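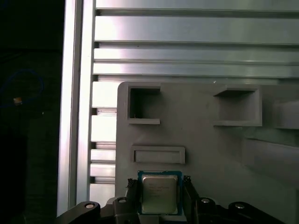

Chapter 11
Gathering Examples

If you have worked through the earlier chapters in order, you will by now have a model that can be trained, a loss that goes down when it ought to, and very probably a growing impatience to see something move. I'm going to ask you to wait a little longer. In my experience most of the trouble people have with learned skills can be traced back to the afternoon when the examples were collected, and an afternoon spent well at that stage will save you a great many dull evenings later on (I have had the dull evenings, and I don't recommend them).

We shall stay with one task for the whole chapter. A processor has to be held between two fingers, carried to a grey printed plate with pockets of several shapes, and set down in the right one. Put like that it sounds like something a child could manage, and so it is, which is rather what makes it such a good task to learn on. A chip is thin and square, its markings are faint, and from the wrist camera the lower edge disappears between the fingers just when you would most like to see it. You will meet all of these difficulties again in larger jobs.

The recordings come from the Perkine set, which was made at our bench in Pirville over one long, chilly January. It holds 118 demonstrations, each one guided by hand from start to finish. We kept the clumsy ones as well, provided the chip ended up where it belonged, and I hope section 11.2 will persuade you that this was wise.

What you will need
A copy of the Perkine recordings, or a bench of your own
The Flonder viewer, set up as in Chapter 2
A notebook, preferably paper

11.1 Deciding what counts as one example

Before you press record, settle where an example begins and where it ends. Ours begin with the chip already gripped and end when the fingers have opened and drawn clear of the plate. Write your own rule down at the top of a fresh page, and then try it on the first 15 recordings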